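I have come around to covering my work table with cloth. For years I was a bare-tabletop person, and Clyde Boateng told me every April that I was wrong – small screws roll, he said, and cloth stops them. Fine, Clyde!

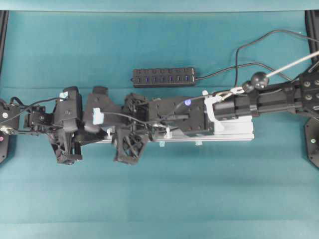
Teal, creases and all.

What won me over was the color. Black parts vanish on a dark bench, and I've lost maybe four good evenings to hunting for them. On teal they just sit there and let you find them. Gus Calloway swears by white paper, but paper tears and slides, and I don't want to tape it down again at 8 at night. 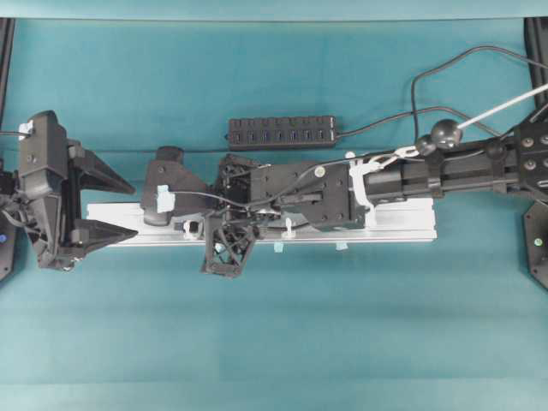 Black on teal, easy on the eyes.

Do I iron it? No. I did once, and the creases came right back. A cloth that has to look perfect is one you'll be scared to put anything on, and then what's the table for?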